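Batch cooking, round two

November 5, 2022

So I said back in January that I was going to become a person who batch cooks, and then I made one enormous chilli, ate it for a week and went off beans until Easter. Round two started last weekend and I'm feeling much better about it, mostly because I've stopped trying to make huge amounts of one thing.

The trigger was the new bus timetable. I get in from Sarnamside so late now that by the time I've got my shoes off I'd happily eat toast every night (and for most of October I did). Toast is lovely but I was starting to feel a bit beige.

What I do now is pick 3 dishes on a Friday night, write one shopping list and cook the lot on Sunday with the radio on. This time it was a red lentil soup, a chicken and leek thing with mustard, and a tray of roasted squash that was meant to go in a risotto and mostly got eaten standing up. The soup is the star! It takes 500 g of lentils, two onions, far more garlic than looks sensible, a tin of tomatoes and a big spoonful of cumin. Fry the onions slowly, slower than you want to. I put the lemon in at the very end, because when I've added it early the whole pot tastes flat by Tuesday.

The chicken was fine. Bit runny. I think I was too generous with the stock and too impatient to let it bubble down, so next time I'll take the lid off and go and do something else.
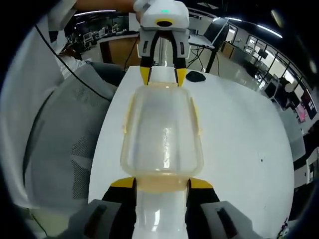 Freezing is where I went wrong in January, and I've been much stricter this time. Soup goes in flat and shallow so it thaws before I lose the will to live, and nothing goes in without a label, not even the things I'm certain I'll recognise. I've also gone off bags completely after a leak that got into the peas. A long, see-through box with rounded corners and latch tabs on the sides is what I like for this sort of thing, a bit frosted is fine, so long as I can tell soup from stewed apple without opening it. Leave a gap at the top too, soup swells more than you'd think.

Rice I still can't make my mind up about. I've frozen it twice and both times it came back a bit gravelly, though a splash of water before reheating did help. If you've got a trick for it please leave me a comment, I'm all ears.

Anyway, 7 dinners are in the freezer as I type and I've had the soup for lunch today as well, with the heel of a loaf and too much butter. Next Sunday I want to try a dhal and maybe some little meatballs, if I can find my big pan. I lent it out in the summer and I have a feeling it's living in somebody else's cupboard now.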